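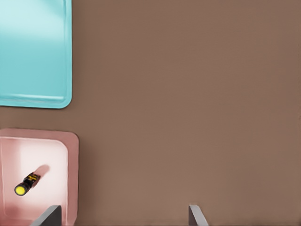
## 4. Setting up price alerts and limit orders

Kurmont can watch a currency pair and either notify you or place an order when the rate reaches a level you have chosen. Before you start, link a funded Tranora account as set out in section 3.

### 4.1 Creating a price alert

1. Open **Markets** and select the pair, for example EUR/SEK.
2. Select **Alerts**, then **New alert**.
3. Enter the trigger rate. Most pairs take four decimal places; yen pairs take two.
4. Choose **Bid**, **Ask** or **Mid**. The default is **Mid**.
5. Set the expiry. An alert with no expiry date lapses after 95 days.
6. Select **Save**. The alert is listed as *Active*.

**Note:** Each profile can hold 40 active alerts. Lapsed alerts do not count towards the limit but stay in the list until deleted.

### 4.2 Placing a limit order

1. On the pair's page, select **Order**, then **Limit**.
2. Choose **Buy** or **Sell**. The direction always refers to the first currency in the pair.
3. Enter the amount and the limit rate.
4. Under **Duration**, choose **Day** or **Until cancelled**. Day orders close at 22:00 London time all year.
5. Check the margin figure. If it is shown in red, the order will be refused.
6. Select **Review**, then **Confirm**.

The order moves to **Pending** and is passed to the Oltix gateway. A reference of 9 characters appears once the gateway has accepted it. If the reference is missing after 2 minutes, refresh the list before entering the order again - a second entry is treated as a separate order.

**Caution:** A limit order may be filled in part. The unfilled remainder stays open until it is filled, cancelled or expires.

**Caution:** Stop orders are not limit orders. When a stop is triggered it is filled at the next available rate, and after a weekend gap this can be well away from the level entered.

### 4.3 Changing or cancelling an order

1. Open **Pending** and select the order.
2. Select **Amend** to change the rate or amount, or **Cancel** to withdraw it.
3. Wait for the status to read *Amended* or *Cancelled*.

While the status reads *Sent*, the original order is still live and can be filled.

**Note:** Orders entered through the Ikonen plug-in can be viewed in Kurmont but must be amended in the plug-in. See section 7.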